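Plallar Lab, Planning and Control Group
@plallar_planning

1/ The Planning and Control Group has completed its August update to the motion planning stack used on our tabletop arms. This thread summarizes what changed, what remains open, and who to contact. The full notes are in the group repository.

2/ The main change concerns the hand-off between the task planner and the joint controller. Previously, the planner sent a complete trajectory and waited for it to finish. It now sends short segments and may replace any segment that has not yet started.

3/ The work was led by Loan Từ (planner) and Orlando Escobar (controller). Shuk-fan Chou reviewed the interface between the two and wrote the new message definitions.

4/ Hobby-class servos report position slowly and with noise. The controller therefore keeps its own estimate of joint state and compares it with each reading. If the two disagree for 14 consecutive cycles, the arm holds its position and the planner is notified.

5/ Kitchen tasks remain our reference setting. Doors with curved handles, knobs and small lidded pots place different demands on a planner, and all of them lie close together at the edge of the arm's reach.

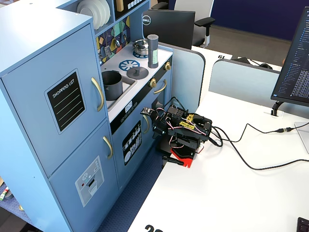
Thread last edited: August, 4:10 p.m.

6/ The folded posture is now a named state in the planner. Every task begins and ends there, and any path out of it is checked against the counter edge and the desk before the first joint moves.

7/ Handle approach has been rewritten. The old version aimed for the midpoint of a handle and closed the gripper. The new version scores several grasp points along the curve and discards those that would turn the wrist past its limit when the door swings open.

8/ Two known issues remain. Replanning can stall when the target lies behind an open oven door, and the log viewer drops entries if the controller restarts during a task. Jericho Dagdag is assigned to both.

9/ The simulator, Van Loon, has been brought to the same interface. A plan file that runs in Van Loon can be loaded on the arm without conversion. Please note that servo backlash is still not modeled — results for fine knob turning should be treated with caution.

10/ Configuration files written for the earlier release will not load. Tâm Từ has provided a conversion script, which handled all 16 of our own task files. Files with custom joint limits should be checked by hand after conversion.

11/ Groups using the Jastska bindings should stay on the earlier release for now. The bindings still assume that a trajectory cannot be altered once sent, and commands may be dropped without an error message.

12/ Bug reports should include the plan file, the controller log and the release tag. Reports without a log will be returned to the sender. Questions about the message definitions may be sent to Shuk-fan Chou through the group address.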